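How to Set Up a Tabletop Corner for Listing Used Books

Posted Wed 22 May in Selling Books

If you sell used books online, or you keep a catalog of your own shelves, sooner or later you need one spot in the house where you can lay books out, look them over and take their pictures. It doesn't take much room. A table against a wall, a length of cloth for the back and a tablecloth for the top will do it. I listed 133 books last September using the setup below, mostly paperbacks and a good number of them in Chinese.

What you need

A table at least as wide as your backdrop cloth
A piece of plain colored fabric, long enough to hang down to the table
A tablecloth, preferably with a grid or check
Binder clips, small or medium
A soft dry cloth for wiping covers
A pencil and a notebook, or a spreadsheet

Step 1. Hang the backdrop

Pick a color that your books mostly aren't. Many paperbacks have white or cream covers, and those disappear against a white wall. Green works well with them. Drape the fabric over whatever you have behind the table and let it fall to the back edge. Use a binder clip to hold it wherever it wants to slide.

You can iron the fabric if you like. I stopped doing it. Folds in the back don't bother buyers as long as the book is clear, and the cloth wrinkles again the first time you take it down.

Step 2. Lay the tablecloth

A checkered cloth is more useful than a plain one. The lines give you something to square the books against, so every listing comes out with the same angle. Smooth it from the middle toward the edges. If it's too short to cover the whole table, put the bare strip at the back or on one side.

Mine is a pink check I bought as a remnant from Nostska. Any cloth with thin, pale lines will work. Avoid thick dark checks, which fight with small print on the covers.

Step 3. Make the stack

Work in small piles. I keep each pile to books that are going out as one lot, for example paperbacks on the same subject. Put the widest book on the bottom when there's a real difference in size. When they are all close to the same size, put the one with the best cover on top, face up.
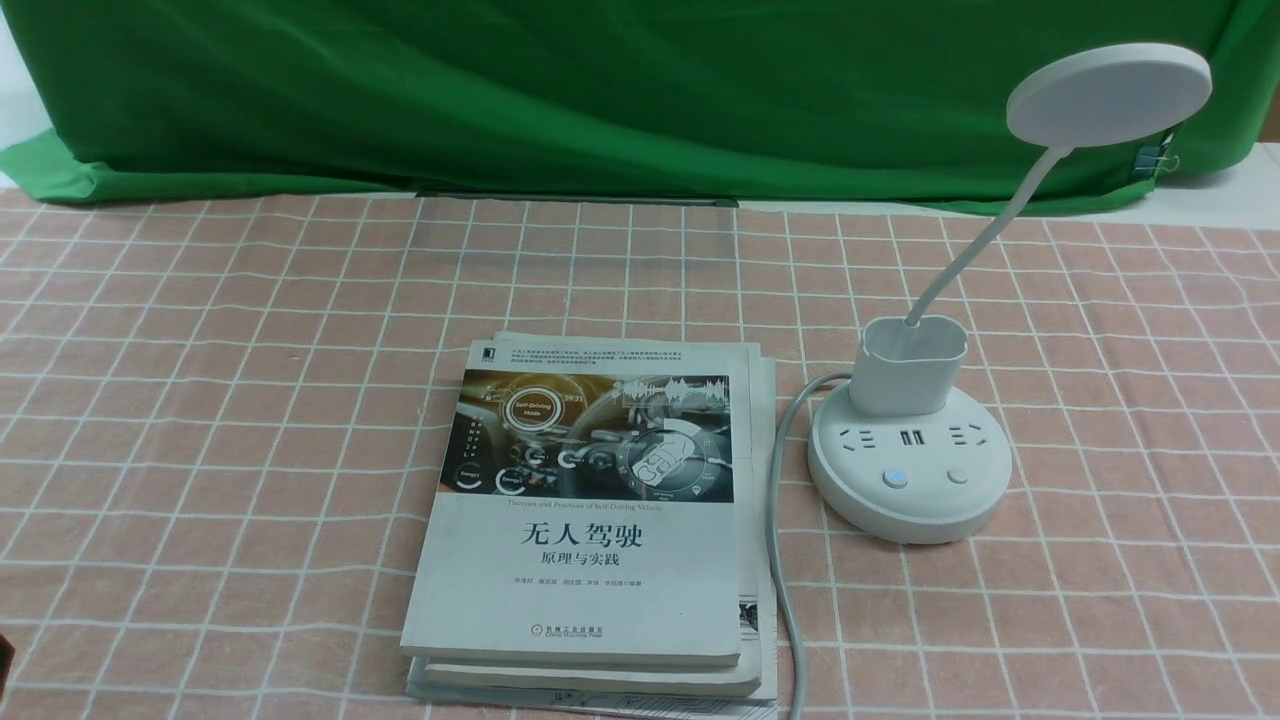 Set the pile down near the middle of the cloth and leave room on all sides. You'll want that space later when you open a book to check the inside. Then line the pile up with the grid. Let the edges of the lower books show a little if you want the buyer to see that it's a lot.

Step 4. Check each book

Take the pile apart and go through it one at a time. Wipe the cover with the dry cloth. Look at the spine, the corners and the first and last pages. Write down any of these:

Names or stamps inside the cover
Underlining or notes
Loose pages
Bent corners
Stickers from a store or library

Don't pull stickers off dry. On a coated cover they often come away with some of the color. I wait until I have 9 or 10 of these and do them together with a Treditz label scraper, slowly.

Step 5. Copy the details

For books in a language you don't read, copy what you can from the copyright page, starting with the ISBN. The publisher's logo on the front is a help in matching editions - compare it with the one in other listings before you settle on a price. The small text on a cover can be a subtitle, a series name or a blurb, so don't guess at the title from it. 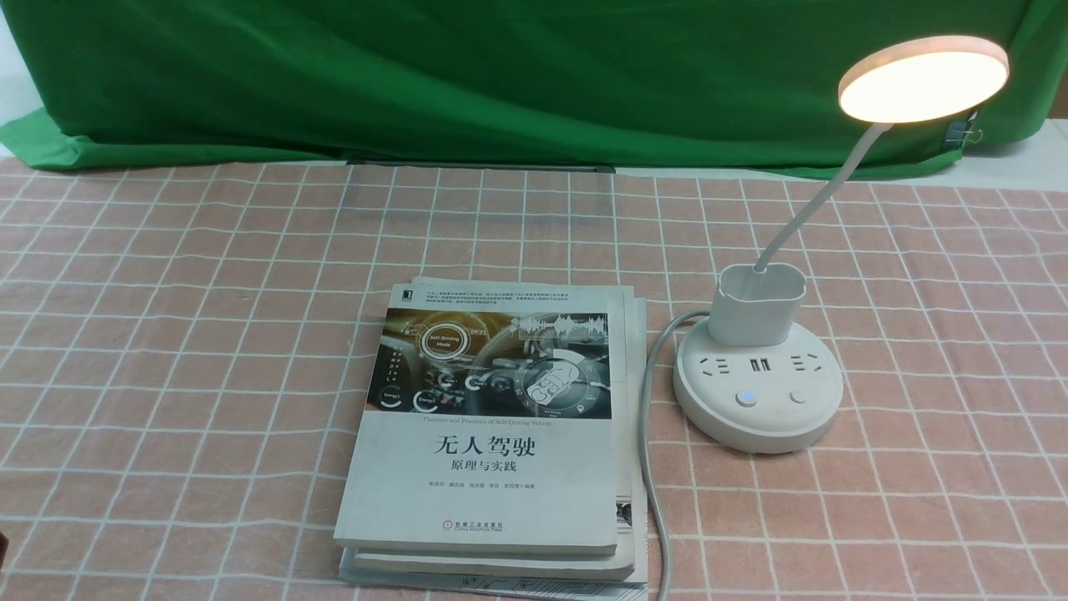
White-covered paperback on top of the stack, with the publisher's logo at the top left and the car dashboard illustration below the text.

Step 6. Put the pile back together

Restack in the order you started with and slip a paper tag under the top cover with the lot number. Tie the lot with cotton tape, not rubber bands, which dent the edges of soft covers within a few weeks.

Lots go straight into a box with the tags facing up. I use the 2 lower shelves of an Escobar bookcase for boxes waiting to ship. Keep them off the floor if the room is at all damp.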